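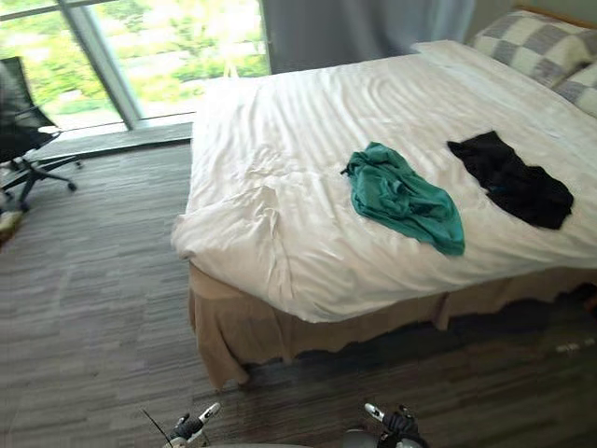
Pourquoi plier sur le lit et pas sur une table, demandait une lectrice sous le billet de vendredi, alors qu'une table évite de se pencher et ne froisse pas la couette.

Elle a raison pour le dos. Chez nous la table est dans la cuisine, à côté de la plaque, et le linge propre y prend l'odeur du repas. Le lit est grand, il est à deux pas de l'armoire, et tant qu'il y a des vêtements dessus on ne peut pas se coucher. Je finis donc le tas le soir même.

La couette blanche est une Nulholm, achetée en mai à 59 euros. Elle se froisse vite. Je la tire à plat avant de poser quoi que ce soit et je ne cherche plus à effacer les plis. Les taies à carreaux gris et blancs ont quelques années de plus et tiennent très bien à 60 degrés. Le cache-sommier beige, je le lave deux fois par an. Son ourlet ondule depuis le premier lavage et je ne l'ai jamais repassé.

Pour les vêtements, je commence par les foncés. Le noir ramasse les peluches blanches de la couette, donc il ne reste pas longtemps dessus : un coup de brosse, plié en trois, dans l'armoire. Le vert canard passe après. C'est une couleur que je lave à part, à froid, depuis qu'elle a teint un torchon. Les chaussettes viennent à la fin.

J'ai essayé la planche à plier Jirken pendant un mois. Les piles sont plus régulières, mais il faut la sortir, la ranger, et elle est trop large pour mes étagères. Je l'ai donnée. Je plie à la main, les manches vers l'intérieur, à la largeur d'un cahier de 24 centimètres.

Un mot sur le rideau, puisqu'on me l'a aussi demandé : il est gris-bleu, non doublé, et je le laisse en partie ouvert dans la journée. Côté arbres il n'y a pas de vis-à-vis. Il faudrait que je reprenne l'ourlet avant l'hiver, et j'attends toujours le fil commandé chez Wijesinghe.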